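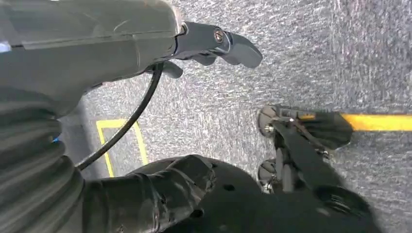
Figure 3. Yellow tape markings on gray speckled low-pile carpet.

SECTION 3: MARKING OUT A CARPETED FLOOR

This section covers the use of Tirico floor marking tape on low-pile carpet and carpet tile. For vinyl, sealed concrete and painted wood, use the section on hard floors. The tape is the same but the preparation is different, and hard floors need a full cure time that carpet does not.

Read the whole section before you cut any tape. Most of the work is in the measuring.

Before you start

Tirico carpet tape has a fabric backing and a medium-tack adhesive. It holds on short, dense pile. It does not hold on shag, on long loop pile, or on any rug that has been treated with a stain guard spray in the past few weeks.

You will need:

- Tirico carpet tape in the color of your plan
- a tape measure
- a chalk line or a length of plain string
- tailor's chalk (white for dark carpet, blue for light carpet)
- sharp scissors
- the Tirico hand roller
- a vacuum cleaner with a bare floor head or the brush switched off

The hand roller is in the lid of the kit, under the foam. If it is missing, the back of a large spoon will do for short marks but not for long lines.

CAUTION: Do not cut tape on the floor with a utility knife. A blade that goes through the tape will also go through the carpet loops, and a cut loop can run.

3.1 Test the carpet

1. Choose a spot that will be covered later, such as the floor under a cabinet.
2. Press down a piece of tape as long as your hand and roll it firmly in both directions.
3. Leave it for 18 hours.
4. Lift one end and pull it back slowly, keeping it low and close to the floor.
5. Look at the adhesive side. A few short fibers are normal. A solid coating of fibers means the carpet is shedding and the tape should not be used on it.
6. Look at the carpet. If the pile is flattened, brush it with your fingers. If it feels sticky, see 3.6 before you go any further.

Note: On speckled carpet, a light residue is hard to see. Check by touch, or lay a sheet of white tissue over the spot, press, and lift. Tissue that drags or tears has found adhesive.

3.2 Clean the floor

1. Clear the area of furniture, mats and loose cords.
2. Vacuum in one direction, then again across it. Grit at the base of the pile is the usual cause of tape that curls at the corners.
3. Spot clean any marks with plain water and a white cloth. Do not use carpet shampoo on the day of marking.
4. Let the carpet dry completely. A carpet that is dry on top can still be damp at the backing, so press a paper towel into it with your heel and check.

If the room has underfloor heating, turn it down the evening before and leave it down until the tape has been rolled. Warm adhesive goes deep into the pile and is much harder to get out.

3.3 Lay out the plan

Work from one fixed reference, normally the longest straight wall. Do not work from the carpet pattern. Carpet tile is often laid slightly off square, and a line that follows the tile joints across a wide room will drift away from the wall.

1. Measure out from the wall at each end of the line you want to mark.
2. Put a small chalk tick at each point.
3. Stretch the string between the ticks and hold it down with something heavy.
4. Chalk lightly along the string. Short dashes are enough.
5. Repeat for each line. For corners, check the diagonals. If both diagonals of a rectangle are the same length, the corners are square.
6. Walk the layout. Open every door and drawer that swings or slides into the area.

It is easier to move chalk than tape — take the time here.

Note: The chalk supplied in older kits (boxes with the Cordeiro label on the short end) is waxy and does not brush out of wool carpet. Use tailor's chalk from a sewing store if you have one of these kits.

3.4 Choose the type of mark

Full outlines are seldom needed. Choose the smallest mark that does the job. Less tape on the floor means fewer ends to lift and less to clean up.

Corner mark. Two short pieces that meet at a right angle. Use it for the footprint of a table, rack, cart or cabinet. Place the mark just outside the footprint so that it can still be seen when the furniture is in place.

Cross. Two short pieces laid over each other. Use it for a center point or a standing position. Press the crossing point well. The top piece bridges over the lower one and leaves a small gap on each side where dirt collects.

Straight line. Use it for the edge of a walkway or the limit of a work area.

Broken line. Short pieces with gaps between them. It reads as a line from standing height, uses less tape, and a damaged piece can be replaced without disturbing the others. It is the best choice for any line that chairs or carts will roll over.

Keep one color for one meaning throughout the room. Yellow shows up well on gray, blue and brown carpet. On beige or tan carpet it fades into the background under warm lighting, and red or dark green is a better choice.

3.5 Apply the tape

1. Cut all the pieces for one mark before laying any of them. Cut square ends for lines, and round the corners slightly with the scissors. Rounded corners catch less on shoes and vacuum heads.
2. Hold the tape just above the floor along the chalk, without stretching it. Stretched tape shrinks back over the following days and pulls its own ends up.
3. Lower one end and press it with your thumb.
4. Work toward the other end, pressing as you go and keeping the free end straight but slack.
5. Check the piece against the chalk. If it is off, lift it now. Tape may be lifted and laid again once. After that, throw the piece away and cut a new one.
6. Roll the piece firmly from the middle toward each end. Make 9 passes for long lines and for anything in a walkway. For a corner mark in a quiet part of the room, fewer passes are enough.
7. Roll the ends again, crosswise.
8. Brush away the chalk with a dry cloth.

Where two pieces meet at a corner, either butt them edge to edge or overlap them fully. A narrow overlap is the first place to come loose.

If a line has to cross a joint between carpet tiles, run the tape straight over it and press into the joint with a fingertip. If a line has to run along a joint, move it to one side by at least the width of the tape. Otherwise the tile cannot be lifted without tearing the line, and in rooms with floor boxes somebody will need to lift it sooner or later.

CAUTION: Do not use Tirico tape to hold down cords or the edge of a rug. It is a marking tape and will not stop an edge from lifting. Use a cord cover that is made for carpet.

3.6 Care and removal

Vacuum over the tape with the brush switched off, and travel along the line, not across it. A rotating brush will fray the fabric backing and lift the ends within a few weeks. If other people clean the room, leave a note with the vacuum.

Check the ends of the tape when you clean. An end that has started to lift can be trimmed back to where it still holds. Pressing a dirty end down again does not last.

Replace marks in busy areas every 3 months. Marks that see little traffic can stay longer, but the adhesive hardens with age and old tape comes up in pieces. Do not leave any mark in direct sun for a whole summer.

To remove tape:

1. Lift one end with a fingernail or a plastic scraper.
2. Fold the tape back over itself so that it lies nearly flat against the floor.
3. Pull slowly and evenly. If the pile starts to lift with the tape, stop, and hold the carpet down with your other hand right beside the line.
4. Roll the removed tape into a ball, sticky side out, and dab it along the strip to pick up loose bits of adhesive.
5. For what remains, put a little Woltero residue remover on a white cloth — on the cloth, never on the carpet — and blot. Do not rub.
6. Blot again with plain water and let the carpet dry.
7. Brush the pile upright.

CAUTION: Test Woltero on a hidden spot first. It can soften the backing of some carpet tiles. Open a window, and keep the bottle away from heaters and flames.

A pale strip may show after removal where the tape has kept dirt off the floor. This is clean carpet and it will even out when the whole room is next cleaned.

3.7 Common problems

Ends curl within a day or two. The tape was stretched, or the carpet was not vacuumed both ways. Cut new pieces and start again from 3.2.

Tape slides sideways under foot traffic. The pile is too long, or the carpet has been treated. Go back to the test in 3.1. Extra rolling will not help.

Line looks straight up close and bent from across the room. It was laid piece by piece without a string. Sight along it from one end, mark the bad pieces, and replace only those.

Furniture hides the marks. They were placed under the footprint. Move them outward.

Tape breaks when pulled. It has been down too long or the pull is too fast. Warm it with your palm for a short while and try from the other end.

3.8 Record the layout

Make a simple floor sketch once the marks are down, with the distance from the reference wall written beside each one. Keep 2 copies, one with this manual and one in the room. If the carpet is replaced or deep cleaned, the marks can then go back in the same places. A printable grid sheet is at the back of the manual, after the parts list.

Tirico Floor Marking Kit, User Manual, revised 30/10/2020 | Contact: Mestuvach Supply, Customer Help Desk | © Mestuvach Supply. All rights reserved. | Back to top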